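# Galerie du club -- le semestre de la commode

On nous avait promis un robot. On a eu un robot simulé, deux bras, et une commode. Le club Drosetti se retrouve le mardi dans la salle du fond, celle où le radiateur siffle, et nous y avons consacré presque tout le semestre à un seul meuble. Sept inscrits, un écran correct, un autre qui tire sur le violet : voilà pour les moyens.

Le sujet, rédigé par Tobias Van Dusen avec une bonne humeur suspecte, tenait en une ligne : « approcher les tiroirs sans rien faire tomber du dessus ». Deux équipes, Abera et Trorkov, le même simulateur (Vukeso, pour les intimes et pour ceux qui l'insultent), et une grille de notation que personne n'a lue avant juin. Les vues ci-dessous sont prises depuis le robot, ce qui explique que l'horizon penche. On s'y fait. Certains parmi nous penchent désormais la tête en cours de maths.

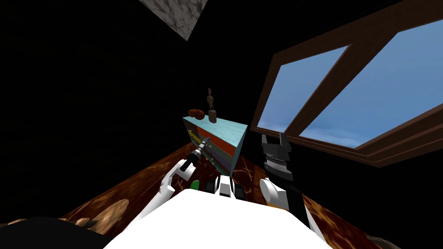
*Deux citrouilles, un petit bonhomme articulé en bois, et un bras gauche qui pointe vers les tiroirs. Pince droite ouverte, en attente.*

Côté pédagogie, le bras droit a beaucoup fait parler. Dans l'équipe Trorkov, on soutenait qu'il fallait l'occuper, quitte à lui confier une tâche décorative. Chez Abera, on préférait le laisser tranquille : un bras immobile ne renverse pas grand-chose. Le débat a duré deux séances et n'a produit aucune ligne de code, mais un très beau schéma au tableau, effacé le lendemain par le cours d'allemand.

Pour les amateurs de chiffres, le journal du simulateur affiche 2 520 essais depuis la rentrée. À peu près deux par minute les bons soirs -- les mauvais, on relançait la machine et on mangeait des gâteaux. Tobias tient à ce que l'on précise que les essais ratés comptent aussi. Nous y tenons encore plus que lui, vu notre moyenne.

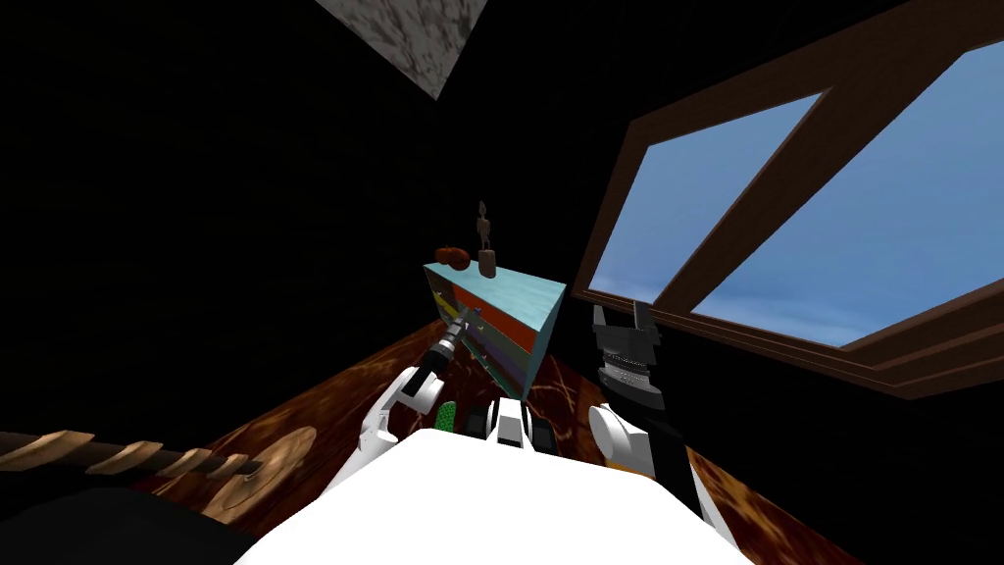
*Même commode, mêmes tiroirs bariolés. Le bras gauche au plus près de la façade, le droit dressé devant la fenêtre, grand ciel bleu derrière.*

Le choix des couleurs du meuble a été voté à main levée, et cela se voit. Quant au décor, les murs noirs devaient être provisoires. Une tapisserie a été proposée, puis un papier peint à rayures, puis plus rien : l'équipe chargée des textures avait un contrôle de physique.

À la rentrée prochaine, on garde la commode et on ajoute une consigne : ouvrir un tiroir, puis le refermer. Tobias assure que c'est raisonnable. Les inscriptions se font auprès de lui, à la pause de dix heures, et il reste de la place dans les deux équipes, surtout chez Trorkov.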